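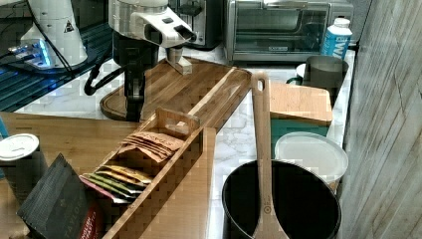

Nemora Bench Set

Range: Nemora
Item number: 2229
Sold by: Whiteley, Lunumdale
Availability: in stock, board and caddy sold together or singly
Page last updated 1/4/21

The Nemora bench set is a timber serving board and a matching slatted tea caddy for a kitchen bench or a staff tearoom. It was put together for kitchens where the bench is shared with a toaster, an oven and whatever else lives along the back wall, and where people want one clear place to put food down.

The board is rectangular with a grooved juice channel near the edge and a handle cutout at one end. It is long enough to carry a sliced loaf with the cheese beside it, and low enough to slide back under most wall cupboards. It can sit square to the wall or on an angle. The grain varies a good deal from one board to the next, and replacement boards are not colour matched to the one you already have.

Care of the board

Wipe with a damp cloth and a little dish detergent, then dry straight away and stand on its long edge. Do not soak it or put it in the dishwasher. Oil when the surface looks pale or feels rough. Urik board oil is the one we stock; any food-safe mineral oil will do. Put it on thinly, leave for 8 hours and rub off what has not gone in. Run the cloth along the channel as well, as oil pools there and turns sticky.

Crumbs and dry food can stay on the board through morning tea. Beetroot, turmeric and red wine should be wiped up at once. Light stains will usually come out with half a lemon and some coarse salt, and the spot will need oiling again afterwards.
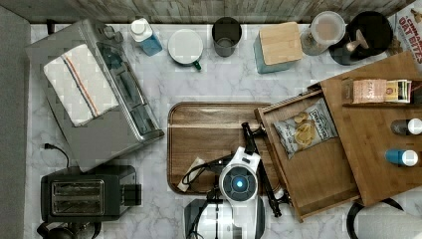

Can the board be used beside a toaster oven?
Leave a gap of 5 cm between the board and the side of the oven, and do not rest hot racks or trays on the timber. The finish will mark under a hot tray even if the wood itself does not scorch. The oven manufacturer may ask for more clearance than we do, in which case follow theirs.

Will it scratch a stone bench?
The underside is sanded smooth and has no feet or screws. Grit caught underneath is the usual cause of scratches, so lift the board to move it and wipe the bench before setting it back.

Tea caddy

The caddy is a long, narrow holder with openwork slatted sides and a raised handle that doubles as a divider. Stand flat sachets on edge in a row so the wrappers can be read from the front, and keep bulkier paper packets together up near the handle. Both kraft packets and ordinary foil or paper sachets fit without folding.

Because the sides are open, loose-leaf tea needs its own tin. The caddy is not sealed against moisture and should be kept well away from the kettle spout. To clean it, tip out the packets and brush between the slats with a dry pastry brush. Tea is not included.
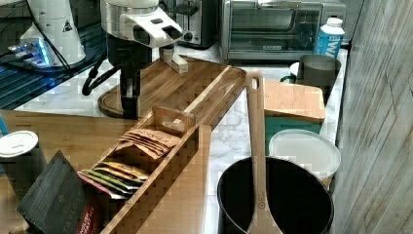
Whiteley Kitchen & Tableware Department, Lunumdale

The set is on display in our Lunumdale showroom on a marble bench, and can be handled there. Spare caddies are kept behind the counter, so ask if the shelf is bare. Boards can be branded with a business name for cafés and guest houses. Branding is done before the first coat of oil and cannot be added to a board that has already been used.

Returns are accepted within 30 days if the item has not been oiled, washed or branded. Fine surface checks at the ends of the board are normal in dry weather and are not treated as a fault. A split that runs into the handle cutout is, and we will replace the board.

Goes with

The tap in the same display is an oil-rubbed bronze finish with a copper-coloured ring at the collar and another at the base. It is listed separately under tapware and is held in limited numbers. 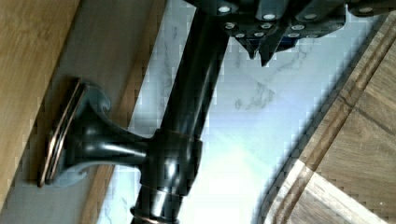

Bronze finishes of this kind wear lighter on the edges with handling, and the copper tone comes through over time. Use warm water and a soft cloth on it. Bathroom sprays, vinegar and cream cleansers will strip the finish and void the warranty. If you are rinsing the board under the tap, keep the timber clear of the spout, and dry both when you are done.

Tapware orders placed in December are delivered in the new year. The board and caddy are sent from the store and are not affected.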